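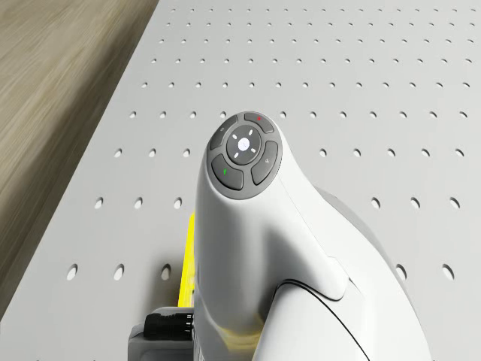
Visitación Esteban replied to an earlier version of this post that leading an arm by hand and driving it by remote control give two different kinds of data, and that I should decide which one I want before I collect any more. I took the point, closed that thread and rewrote the post below.

Hand guiding vs. remote control for teaching a pick-and-place task: which demonstrations should I keep?

Reading time: 6 minutes

Posted by bridbridge_lab

I am teaching a single arm to pick up a small part and set it down in a fixture on a perforated table. Most of the work so far has been in simulation, with the same table layout as the real cell. I record in two ways.

1. By hand. On the real arm I hold the wrist, press the button on the pad to release the joints, and lead the arm through the motion. Joint positions are logged at 50 Hz.

2. By remote control. I drive the tool with a handheld controller, either on the real arm or in the simulator. The commanded tool pose and the measured joint positions are both logged at the same rate.

I have 94 demonstrations by hand and slightly fewer by remote control. A policy trained on the hand-guided set alone moves well in free space but presses too hard at the fixture. A policy trained on the remote set alone is slower and stops a lot, although it places the part more reliably. Mixing the two gave me something worse than either. The arm hesitates above the fixture, drifts sideways and then commits late.

What I would like to know:

Is it normal for mixed sets to do this, or does it point to a fault in my logging?

If I have to pick one method for the next batch, which one?

Does it matter that the hand-guided files have no commanded pose? At present I fill that column with the measured pose of the next time step.

The software is Flutanlow for recording and a plain behavior cloning script for training. No force sensor at the wrist.

Posted by Visitación Esteban

Your third point explains most of the first.

When you drive the arm remotely, the commanded pose leads the measured pose. In free motion the gap is small. In contact the gap grows, and that gap is where the pushing force comes from — the controller tries to reach a point slightly inside the fixture and the joint stiffness turns the difference into force. The policy trained on those files learns to command a point past the surface by the amount you used.

In the hand-guided files there is no such gap. Your hand supplied the force and the log contains only where the arm went. Copying the next measured pose into the command column tells the policy that command and result are one time step apart at all times, including in contact. If you then mix the sets, two files with nearly the same state carry different commands. The network averages them. Hesitation above the fixture is what I would expect from that.

The hard pressing from the hand-guided policy needs a separate check. With next-step commands I would expect too little force if anything. Look at two things first. Compare the tool center point used when you recorded with the one used at playback. A few millimeters of error in the length of the tool will do it. Then check the payload setting. If the payload was wrong while the joints were released, the arm sagged or floated slightly and you corrected for it with your hand without noticing. Those corrections are in the data.

What I do with hand-guided motions is replay them. Lead the arm through once, save the path, put the part back at the start, then let the arm run the path under its normal controller and record that run. Both columns are then real. Contact segments often fail on replay and those files go in the trash. You lose some of the set and the remainder is consistent with your remote files.

There is a second benefit if you use a camera. During hand guiding your arm is in the view, and at run time it is absent. On replay you are out of the way.

For the next batch I would pick remote control for anything that touches the fixture, and hand guiding with replay for the approach and the retreat. Cut the files at a fixed height above the fixture so the join is always in the same place. Fix the stops in the remote set by removing stretches where the command does not change, but leave the ones where the gripper is opening or closing. If you trim those, the policy will start to lift before the gripper has shut.

On simulation: keep those files separate until you have compared the contact behavior. The simulated joints follow commands more closely than real ones unless someone has tuned them. Record one identical commanded path in both and plot the error per joint. If the curves differ by a lot, the simulated demonstrations are fine for the approach and of no use at the fixture.

Posted by Bhatia

I would just collect more. We had the same trouble and it mostly went away at 3,000 demonstrations. We never sorted out which files were hand guided.

Also use a better controller. The cheap ones drop out and you get flat spots in the log.

Comment by bridbridge_lab

3,000 is out of reach with one operator. I did check for flat spots and found them in 9 files. They are removed now. I have not retrained yet.

Posted by Bulirari

Agree with the replay method above. Two additions.

Log the state of the release button as its own column if your recorder allows it. People press it, pause, shift their grip and only then begin. With the button state in the file you can see where the joints were released, and the pause before motion is easy to cut. In Flutanlow the column is off by default, look under the input settings.

Be careful with how you hold the arm. If you push on the forearm instead of the wrist, the elbow ends up in a different place every time, even when the tool follows the same line. A seven-joint arm has many elbow positions for one tool pose. If you train on joint positions, that spread goes straight into the policy. Either train on tool pose and let the controller choose the elbow, or begin every demonstration from the same joint angles and guide from the wrist only. I had a set from November that could not be used for this reason. The tool paths lay on top of each other and the elbow paths were all over the place.

I disagree on cutting at a fixed height. With a part that tilts in the gripper, the operator starts correcting well before the fixture, and a cut in the middle of that correction gives you a bad join. I cut where the tool speed drops below a threshold. It takes longer to set up.

Comment by bridbridge_lab

The tool length was wrong. It was set for the old fingers. I corrected it and replayed roughly half of the hand-guided files before the replay script crashed on a joint limit. The pressing is gone on the ones I tried. I will do the rest once I have moved the start pose away from the limit, then train on replayed and remote files together, with the simulated ones left out.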